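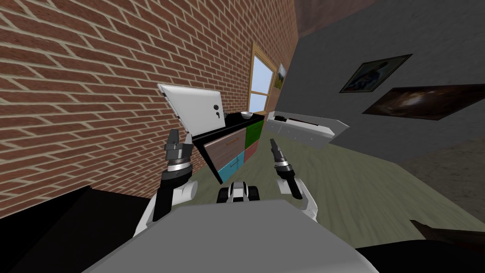

The Door

The list from Abernathy had six chores on it, and by the time Esmaeil Talebi got to work on 3 December 2018, two of them were crossed out.

Clearing the bowl was crossed out. So was closing a drawer. Woma could push a drawer shut almost every time now, in the simulated room at least, and Abernathy had drawn a thick line through it and written OK in the margin.

The door was next.

"How many tries did it get overnight?" Esmaeil asked.

"364," said Abernathy. She had her coat on. The heat in the Zadetti building didn't come up until mid-morning.

"And?"

"Watch them."

He sat down and watched them. He had built the room himself in June, when he was new and had more time. The brick was meant to be the brick of his first apartment in Berndale. He had given the cabinet drawers in different colors so that a person could say "the green one" and the machine would have something to go on. The galaxy poster he had put up to please himself.

In the first run the arm went past the handle and stopped with its wrist against the door. In the next it closed its fingers on air and pulled back with great care, holding nothing. The program marked that one as complete. Esmaeil wrote it down.

Around lunch he found a run where the hand came in low and straight, with the bar hanging in front of it, and he slowed the playback to a crawl.

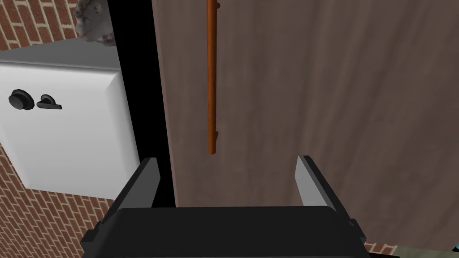 The gripper at the door, fingers open, with the handle above.

"It's too low," he said.

Abernathy came over with her soup. "By how much?"

"Enough. It's going for the middle of the door. I think it thinks the door is the handle."

"My nephew did that when he was a baby," she said. "He'd slap the whole door."

"How long did it take him to stop?"

"I don't remember. It wasn't something you kept track of."

Esmaeil ran it forward. The arm lifted, touched the rounded end of the bar, slid off, and tried again from the same place. It tried three times. Then the clock on the run expired and the room set itself back to the beginning, with the door shut.

The customer wanted a machine that could work in the stockroom of a hardware store. It would open the door, carry things in, put them down, and come out. A teenager could learn it in a morning. The store's owner had said so on the phone, and he had not been rude about it. He had asked if Woma could do the job yet, and Abernathy had told him it could do parts of it. He wanted to know which parts. She read him the list. There was a long quiet on his end, and then he said that somebody would still have to stand there and get the door.

Esmaeil changed the point the arm aimed for and moved it up the bar. He changed how long the hand waited before it closed. He started a new set of runs and went to wash his cup.

When he came back the screen had an open door on it. He hadn't seen it happen. He played it back. The fingers went around the bar, the wrist turned a little, and the door swung out until it bumped the robot's own arm and stayed there. Woma stood behind it. The chore was to go through, and there was no way through with the arm where it was.

"Is that a yes?" Abernathy asked from her desk.

"It opened the door."

"Can it get past it?"

"No."

She thought about this. "Put it down as opened. Make a separate line for getting past."

So he took the list and wrote the new line at the bottom, under folding towels, which they had not started. That made the list longer than it had been that morning. He pinned it back over the radiator, which had come on at last.

At five he set the next batch going and put on his jacket. He had a bag of laundry in one hand and his cup in the other, and he pulled the office door open with two fingers and held it with his foot while he turned off the light.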